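The pink cup, and what I'm doing about the rest of them

So I finally did the drinkware shelf. If you've been reading since October you know I've been putting it off, and you also know I own 111 cups. I counted twice (the first time I got 100 and then found the picnic basket). For two people! We could host a wedding.

Most of them went easily. The chipped mugs are gone, the giveaway tumblers are gone, and the travel cups with no lids went in the same bag. I kept the four Karagiannis glasses since they're the only ones that feel nice to drink iced tea out of, and I will not be taking questions on that.

Then I got to the plastic ones and completely stalled out. I have a real weakness for pink plastic cups, the kind where the color goes from almost white to a deep salmon.

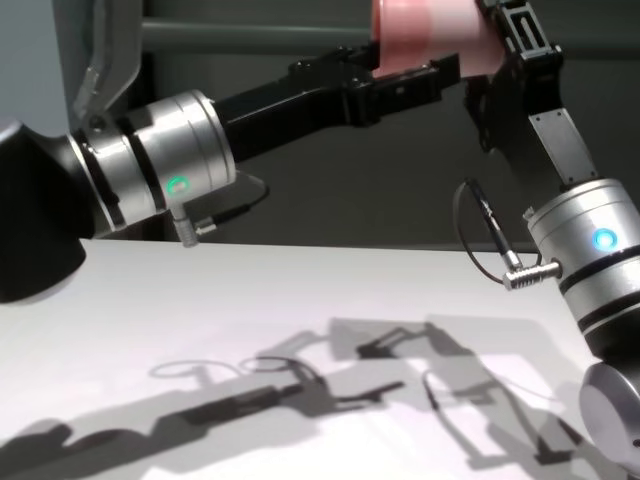

My grandmother kept a stack of them by the sink in her place in Durnberg and every kid got one, and if you were the last one in from the yard you got the green one and sulked. So I can't be sensible about pink cups. I tried the trick where you put everything in a box for a month and see what you miss, and I missed them by dinner.

What I like is that they look different depending on how you turn them. Upright on the shelf they're just pink. Tip one over on a plain white table and you get the pale part and the darker part up toward the rim, and the rim itself flares out a little and picks up the light. Glass ones are prettier, sure, but I drop things - a lot of things - and a plastic cup forgives you.

The new rule is that plastic cups live in the low drawer, on their sides, all facing the same way. I lined it with a Drestura mat that I cut down with kitchen scissors (crooked, it's fine) and now I can grab one without starting an avalanche.

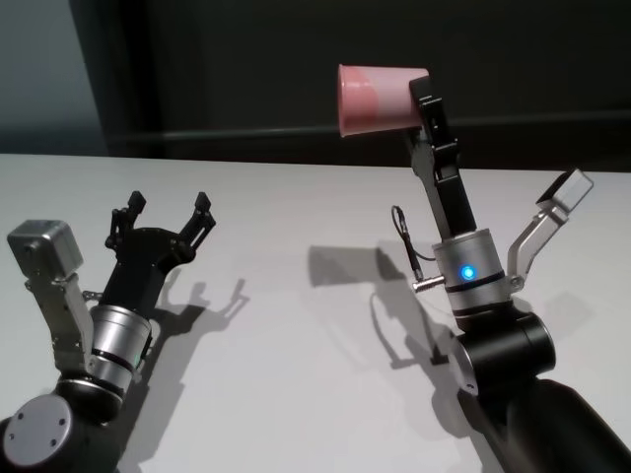
What's next

The lids. I have a whole Drinow tub of lids and I don't think half of them belong to anything in this house. I'm giving myself one evening and a podcast, and whatever doesn't fit a container by bedtime is going out with the recycling.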